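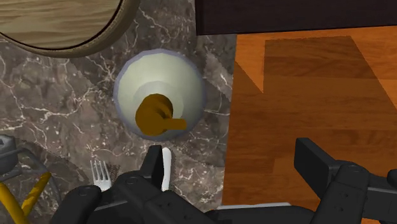
Simulated countertop from above: bowl, fork and knife, gripper at the bottom.

January, open day at the Stalton lab, written up after lunch while I still remember it.

What a nice crowd we had! Dindo Lumanlan ran the table-setting demo in the simulator and I mostly stood beside him and answered questions (and handed out cookies, which went fast). The visitors from Plellmont wanted to know why we bother with veins in the marble, so we got into a long and very happy talk about thin pale cutlery on busy backgrounds, and I think we lost half the group to the coffee pot in the middle of it.

Settings for whoever runs this next: scene 807, camera straight down, 12 episodes per group. I'd go down to eight if there are kids, they get restless.

A lady asked if the knife could be made darker. Good question, the white one does stand out a lot on that stone. Dindo is going to try a gray one.

Still to do: send the slides to the Riihimäki people, and find the long HDMI cable. I think it went home with Hevton.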